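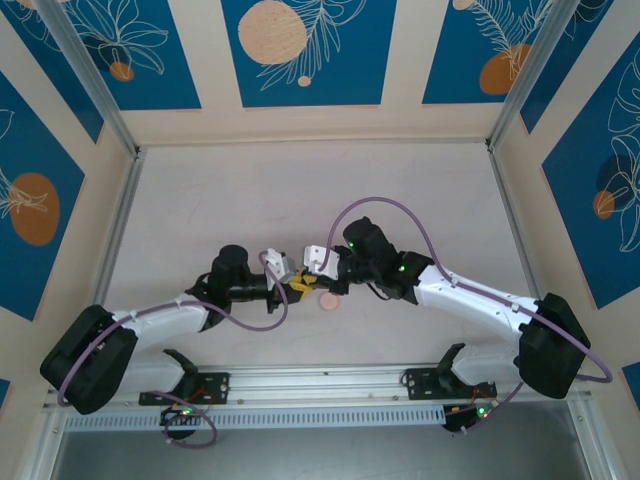

What is the Reltside bench cell used for?
Collecting two-arm demonstrations and running trained policies on the same hardware, so that the training data and the test results come from one setup.

Reltside Bench Cell, two-arm version

The cell pairs two tabletop arms on a shared aluminum rail, facing a pale work surface with walls on three sides. It is supplied by Eltbridge to labs working on imitation learning for contact tasks: handovers, insertions, and holding a part with one gripper while the other acts on it. The arms reach the middle of the table from opposite sides, and most tasks in the supplied set are placed there.

Handover result

The cell was used in a study by Spyros Pappas and Ciarán Moynihan on small-part handover. The question was whether a policy trained on both arms together does better than two policies trained separately and synchronized by a timer. Both methods used the same 276 demonstrations. Each was then run for 1000 trials with the start position of the part drawn at random inside the shared reach zone.

The joint policy dropped the part in 38 trials. The timed pair did worse, and most of its failures had one cause: the giving gripper opened before the receiving gripper had closed. Adding a longer wait reduced these drops but made each trial slower. The joint policy needed no wait setting. It had learned the release from the motor current of both grippers, and when that input was removed its drop count rose to nearly that of the timed pair.

Two limits should be noted. All parts were rigid, and the wall panels were never changed between training and test. A policy trained in front of one set of panels should be checked again before it is used with another.

Software

Recording and playback run under Khaemba. Joint positions, motor current and video are stored with a common clock. The Maduden task set (14 tasks, including the handover above) is installed with it. Start positions are saved with each trial, so a failed run can be repeated.

Setup notes

Fix the rail before fitting the arms. Run the zero routine on each arm separately, with the other parked. Leave enough slack in the cables for full wrist rotation, then move both arms through their range by hand with the power off. Typical setup time is around one working day.

Replacement gripper fingers and wall panels are ordered separately. Please quote the rail serial number.

Page revised Dec 24, 2022. Orders placed now ship in January.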